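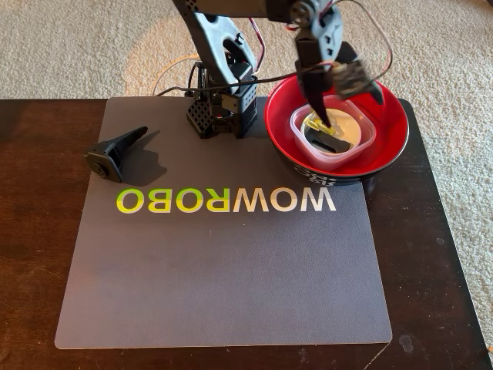 Boxes, Bowls and How Things Fit

Most kitchens have a cupboard full of things that hold other things. There are bowls, boxes, cups, jars and lids. They come in many shapes, and the shapes matter. A bowl is good at some jobs and a box is good at others.

The bowl in the picture is red and shiny on the inside and black on the outside. A clear plastic food container is sitting in it, and at the bottom of the container is a flat white disc. So there is a round thing inside a box with rounded corners, and the box is inside another round thing. You can learn a lot about shapes from that.

Why does the box lean?

The bottom of a box is flat. The inside of a bowl is curved, like part of a ball. When you put something flat on something curved, the two can't touch all over. They touch in a few places, and everywhere else there is a gap.

A box in a bowl usually rests on its corners or on some of its bottom edge. If it sits right in the middle, it can stay level. If it is a little to one side, one end is higher up the curve than the other, and the box tilts. The container in the picture is tilted slightly.

Something flat does much better on something flat. A box on a table touches the table over most of its bottom, so it doesn't rock. Many bowls have a flat part or a ring underneath for the same reason. The ring is called the foot. Turn a bowl over (an empty one!) and see if it has a foot.

Round things in square places

A disc is a flat circle. Coins, jar lids and crackers can all be discs. If you put a disc in a box with four sides, it can touch the sides, but it can't fill the corners. There will always be a bit of floor left over at each corner.

The white disc in the picture covers much of the container's floor, but not all of it.

This is one reason why crackers that come in a box are often square, and round ones often come in a tube. The people who pack food try not to leave much empty space. Empty space takes up room in trucks and on shelves, and it gives food room to slide about and break.

Bowls and boxes at work

Bowls are good for stirring. A spoon can follow the curved side all the way around, and there are no corners for flour to hide in. Bowls are good for eating from too. The last bit of soup runs down to the lowest part, where the spoon can get it.

Boxes are good for storing. Put four round bowls together on a shelf and there is a gap in the middle. Put four boxes together and their sides meet, so almost no space is wasted. If the lids are flat, you can stack them as well.

Rounded corners are somewhere in between. A box with rounded corners still lines up with its neighbors, and it is easier to wash than one with sharp corners. A sponge is soft and thick, and it can push into a gentle curve better than into a tight corner.

Seeing through the side

Clear plastic lets light go through it, so you can see what is in a container without opening it. That is handy in a refrigerator. You can look for the leftover rice without lifting every lid and letting cold air out while you search.

Frosted plastic lets light through too, but it scatters the light in many directions. Things behind it look blurry or pale. Some containers are clear on the sides and frosted on the rim.

A bowl with a solid color doesn't let light through at all. You have to look in from the top. The shiny part of a bowl works a little like a weak mirror. Smooth surfaces bounce light back in one main direction, and that makes bright spots. A rough surface sends light off in all directions, and it looks dull.

How much does it hold?

The amount that fits inside a container is called its capacity. For liquids, you can measure capacity in cups or in milliliters. A milliliter is small. A teaspoon holds about five of them.

Suppose you have a food box that holds 464 milliliters when it is filled right to the top. You would not want to carry it like that. If you pour in 400 milliliters of soup, there are 64 milliliters of space left for the soup to slosh in and for the lid to go on. Leave even more room if you plan to freeze it. Water gets bigger when it turns to ice, and a full box can pop its lid or crack.

A tall thin container and a short wide one can have the same capacity, even though the tall one often looks as if it holds more. The only way to be sure is to measure.

Try it yourself

You need:
a bowl
a small plastic box that fits inside the bowl
a jar lid or another flat round thing
a handful of dry beans
a tray or a mat to work on

1. Put the tray or mat on the table. It will stop the beans from rolling onto the floor.
2. Set the box in the middle of the bowl. Push down gently on one end. Does it rock?
3. Move the box to one side. Look at it with your eyes level with the rim of the bowl. Which end is higher?
4. Put the jar lid in the bottom of the box. Look for the parts of the floor it doesn't cover.
5. Take everything out. Pour beans into the bowl until the bottom is covered and the top of the beans is level.
6. Set the box on the beans. Push on one end again. Does it rock as much as before?

The beans fill the gap between the flat box and the curved bowl. Now the box is held up in many places, so it should be steadier. Packing paper in a parcel does the same job.

When you are done, count 19 beans back into the box and give it a gentle shake. Then do the same with the beans in the bowl. In the box they can spread across the flat floor. In the bowl they keep sliding back to the middle.

Words to know

Capacity: how much a container can hold.
Disc: a flat, round shape.
Foot: the ring or flat part that a bowl stands on.
Frosted: cloudy, so that light gets through but things look blurry.
Rim: the top edge of a bowl, cup or box.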